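3.2 Cell layout and upkeep

The grasping cell at Stikside was kept in service through the whole collection period, and most of the time lost was lost to small mechanical faults. We describe the physical setup here in more detail than is usual, as two groups who tried to copy an earlier version told us that the written account left out the parts they needed.

The arm is a KUKA mounted beside a wooden work table. Two sheet-metal bins with sloping walls stand on the table, one behind the other, and the arm moves objects between them. The gripper cable and the other arm cables are dressed along the outside of the links, with a drooping loop left at the wrist. In the first version of the cell this loop was shorter, and the connector at the gripper end worked free after 149 grasps. Lengthening the loop cured the fault but made it possible for the cables to brush the bin rim at low wrist angles. We limited the wrist range in software and accepted the loss of a few poses near the walls.

This site uses cookies to remember your reading preferences. Accept | Manage settings

Bin position matters more than we first thought. A gripper that presses on a sloping wall pushes the whole bin sideways, and the calibration between camera and arm is then wrong for every later grasp. Early on we marked the bin corners on the table and checked them by eye, but the operators missed small shifts. We now use a bar clamp at the rear left corner of the front bin (Figure 4). The clamp handle has to stay outside the arm's path, and the operator checks this with a slow pass before each run.

The objects are household items, toys and imitation or packaged goods chosen by Ilir Dumitrescu from the Trajkovski list. Soft and hard items are mixed on purpose. Bare metal floors reflect brightly colored objects, and the walls do the same, so the segmentation model sometimes reports a second object on the back wall. We considered painting the bins. Paint from a test bin at Wostgate chipped under the fingertips within 100 grasps, and we left the metal as it was. 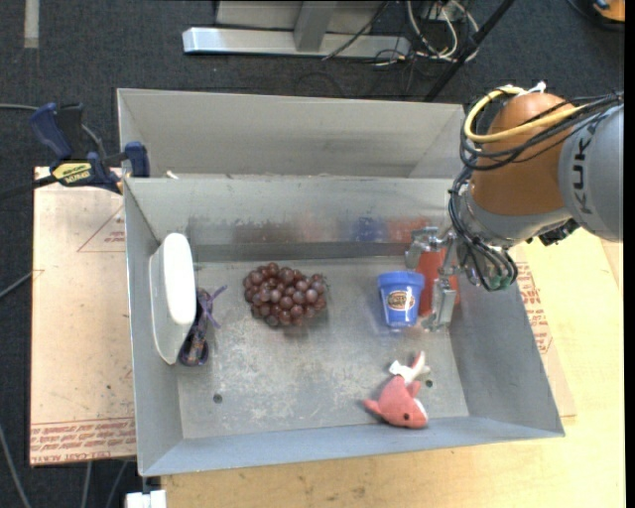 Figure 4. Front bin during a grasp near the right wall, with grapes, a blue cup, a plush sea creature and other items. The clamp is at the upper left corner. Reflections of the cup and the red-orange object show on the back wall.

3.3 Maintenance schedule

Routine checks were tied to grasp count. After every 100 grasps the operator looked at the wrist loop, the clamp and the finger joints. After every 1,000 the arm was stopped, the gripper was taken off, and the finger linkage was cleaned and tightened. Calibration was repeated after any bin movement that could be seen against the marks – whatever the count.

Over 1,929 grasps in the December series, the gripper was removed once outside the schedule, for a loose pin in the upper finger. The replacement pin came from the Trustard spares kit and was fitted with thread lock. Scratches on the bin floor did not affect grasping in any way we could measure, and neither bin was replaced.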